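Cukmont Sleep Outlet Moves to Larger Store, Opens Sat 29 September

CUKMONT – Hondia Home, the family-run bed and mattress retailer, will open its new Cukmont store at 9 a.m. on Sat 29 September. The store replaces the smaller outlet on Unnithan Street, which closes the evening before.

The new location has 2,092 square feet of sales floor and will carry the full Nilano line of bed frames and mattresses. The Unnithan Street outlet had room for only part of the line, and many customers had to order from a catalog.

"People want to lie down on a mattress before they pay for it," said Padmavathi Panicker, owner of Hondia Home. "In the old place we kept having to tell them the one they wanted was in the warehouse."

Queen-size frames in the Nilano line start at $985. Cotton sheet sets start at $148. Every mattress comes with a 30-night home trial, and customers who return one within that time pay only the pickup fee.

Delivery is free inside Cukmont town limits. Crews will set up the new bed and haul away the old mattress on request.

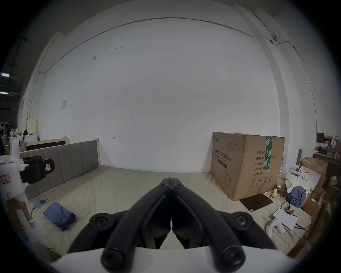 Store manager Alvar Myklebust will run the Cukmont location with the same staff who worked at Unnithan Street. Open orders and warranties from the old outlet carry over, and customers do not need to do anything to keep them.

Store hours are 9 a.m. to 7 p.m. Monday through Saturday and noon to 5 p.m. Sunday. Parking is behind the building, with the entrance on the north side.

Media contact: Alvar Myklebust, Hondia Home, Cukmont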